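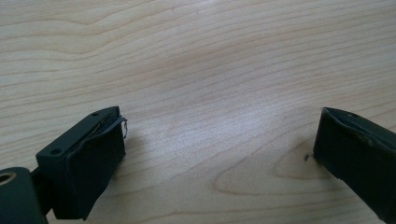 Haberkorn Technical Institute
Handling Equipment Maintenance
Unit 6: Care and Re-covering of Gripper Fingers
Instructor: Sun-ja Bang
Revised June 9, 2023

6.1 Scope

This unit covers the two-finger hand-held gripper used at the Brisusden bench. Students are expected to have completed Unit 5 (Mounting and Alignment). Work on the drive and the electronics is treated in Unit 8 and is not to be attempted here.

6.2 Condition of the covering

The inner side of each finger carries a thin black covering, which is the surface that meets the workpiece. It is a wearing part. On a finger in service the first signs of trouble are usually found along the upper seam, where the covering meets the narrow upper face. The following conditions are to be entered in the log:

Lifting. The edge of the strip stands away from the finger or curls past the front of it.
Bunching. The covering bows outward and the seam is no longer even.
Fraying. Loose threads or fragments hang from the end of the strip.
Worn spots. The surface is dull or lighter than the material next to it.

Lifting near the tip is the most serious of these. A raised edge can catch on a part as the fingers close, and small parts may be released at an angle. Both fingers are re-covered together, even where only one shows damage.

6.3 Inspection

Inspection takes place every 4,000 closing cycles and after any collision. Set the gripper over a clear, light-colored surface with the fingers open. Sight along each seam from the tip to the rear. Check that the two tips stand level with each other. Record the cycle count before the counter is reset. The gripper used in the February session was withdrawn at 2,833 cycles because of a lifted edge.

6.4 Re-covering procedure

1. Switch off the gripper and remove the battery.
2. Trim loose threads with scissors. Do not pull them.
3. Peel the old covering from the rear toward the tip.
4. Clean the finger with a Fovari wipe and allow it to dry.
5. Cut the new strip to the Prastach template. Leave no overhang at the front edge.
6. Apply the strip from the tip backward and press firmly along the upper seam for 60 seconds.
7. Leave the fingers open for 40 minutes before the first closing.

The holes in the upper face must remain free of adhesive. Any residue is removed with a wooden pick, never with a blade.

6.5 Assignment

Submit one completed inspection sheet for each finger, signed by your bench partner. Sheets without a cycle count will be returned. Reading for the next meeting: Unit 7, Fingertip Replacement, sections 7.1 and 7.2.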